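Section 3: Setting up your news alerts and country folders

Welcome back! If you have worked through the first two sections, you should have Stonico open in your browser and your account confirmed, and we can get on to the part most people signed up for: following a foreign affairs story across several countries at once without drowning in it.

Stonico gathers coverage of diplomacy, sanctions, treaties, elections and energy disputes from the sources you choose, and sorts it into folders. You don't need to be an analyst to use it (plenty of our readers simply like to know what the neighbours are saying about each other), but a little care at this stage will save you a good deal of tidying later on.

3.1 Making your first country folder

1. Go to the Folders page and choose New Folder.

2. Type the name of the country you want to follow. Stonico will suggest a match as you type. Do wait for the suggestion and click on it, as a folder with a name you typed yourself won't be linked to the source list.

3. Tick the languages you can read. If you leave them all unticked you will get everything, with a machine translation of the headline only.

4. Pick your sources. We suggest 5 to start with, and no more than 10 in any one folder. It is tempting to add the lot, I know!

5. Press Save, and give it a moment to fill up.

Note: State broadcasters and government press offices carry a small grey flag beside their name. The flag doesn't mean the item is wrong. It only tells you who pays for it, so you can weigh it up for yourself.

3.2 Following a dispute between two countries

A dispute folder sits across 2 country folders and shows you only the items in which both are mentioned.

1. Make both country folders first, following 3.1.

2. Choose New Dispute Folder and drag each country into one of the boxes.

3. Add your topic words. For a gas pipeline row you might put "pipeline", "transit" and "supply". Keep them short, and put them in each language you ticked earlier.

4. Choose Side by Side if you would like each country's coverage in its own column, or Mixed if you prefer everything in the order it came out.

Caution: Changing a topic word clears the folder and fills it again from scratch. Any items you haven't pinned will go. Satish Devadiga on our help desk gets more letters about this than about anything else, so please do pin what you want to keep before you start fiddling. 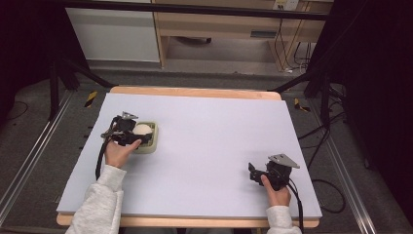
3.3 Choosing how often you hear from us

1. Open Alerts from the menu at the top.

2. Choose Daily, Weekly or Breaking. Daily suits most people nicely.

3. If you choose Breaking, set a limit. During a summit or a round of sanctions talks you could otherwise find your phone buzzing right through supper.

4. Press Send Me a Test and check that it arrives. Look in your junk folder too.

Note: Readers who moved over from Cisdale will find their old alerts under Imported. They are switched off until you turn them on. Cisdale folders made before April need their sources picked again, I'm afraid, and Jayanthi Pai has written a separate page to take you through that.

The steps in this section were last checked on 20th December. When your test alert has come through, carry on to Section 4, Sharing a folder with a friend or a class.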